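The morning shift on cell two

Story first published 2019-07-13

I'd been at Hilcombe all of ten minutes when Noemí Magaña handed me a lint-free cloth and told me to make myself useful. So that's how I came to be wiping down a robot before I'd finished my coffee (which had to stay outside on the windowsill, along with my bag and, after a short discussion, my scarf).

Cell two is a table with two arms hung over it. They practise picking up small everyday things and putting them down somewhere else, over and over, and by June this year they had done it on 1,243 separate runs. What I wanted to know was who keeps a thing like that going. Mostly it's Noemí, with Yuto Kobori on the days she's at the Welstead site, and a binder so fat the rings don't close.

The arms get wiped from the top down. I'd started at the gripper, being the bit I could reach, and was politely sent back to the beginning. Power off at the wall, tag on the switch, then shoulder, elbow, wrist. You're feeling for grit as much as cleaning. Noemí does it with two fingers behind the cloth and her eyes half shut, and she found a cable tie that had worked itself around far enough to rub. She snipped it, put on a fresh one, wrote it in the binder. The whole business took less time than it took me to find a pen.

Then come the bolts. There are 16 on her list for each arm and each one has a dab of orange paint across the head, so if it creeps you can see the line has broken. One had. I was thrilled! She was less thrilled, and went off to get the torque wrench.

"That one always goes," Yuto told me later. "I've used three kinds of thread locker on it. Ask me about thread locker." I did ask, and I now have two pages of notes on thread locker that my editor won't let me print.

After the bolts the power goes back on and you wait while both arms find their home position. It's a slow, slightly grand movement, like somebody settling into a theatre seat. If one stops short, you check the cable at the elbow before you touch any software. This is underlined in the binder, in red, by Takeshi Sugawara, who set the cell up and has since moved back to Chiba, and who evidently had a bad week with an elbow cable once.

Only then do the test objects come out. The pair on the table were a pink and white scrub brush, lying on its side, and a little silver and gray stapler standing up next to it. I'd expected something fancier, I suppose, blocks or calibrated spheres. There is a box of those in the storeroom. Noemí prefers the brush for a first check: a gripper that's a hair out of line will let you know about it on a glossy, curvy surface long before it fumbles a block.

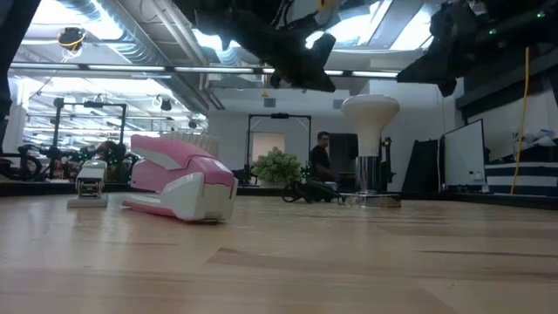 Lining up the grippers

This was the part I'd come for, and it's fussier than I'd pictured. Each gripper is sent down to a mark on the tabletop, very slowly, and stopped just above it. You get down with your chin nearly on the wood and look from the front, then from the side. If the tip is off the mark you nudge the numbers and send it down again. Noemí did the left arm in two goes. I was allowed to do the right, and I'd rather not say how many goes that was, though Fumiko Kudo, who runs the lab, came past twice and the second time brought me a stool.

The rubber pads on the fingertips get changed at the same stop. They come from a supplier called Tridard in strips, and you trim them yourself with a craft knife and a metal ruler. Old pads go shiny and hard. Fresh ones feel a bit like a pencil eraser, and you have to rough them up with fine sandpaper first or they'll cling to everything, including each other.

Shota Noguchi, the newest of the crew, keeps the used pads in a jam jar with the date on the lid. He wants to work out how many runs a pair is good for. His guess is lower than Noemí's, and there's a lunch riding on it.

We logged the lot, closed the binder as far as it would go, and she let me press start.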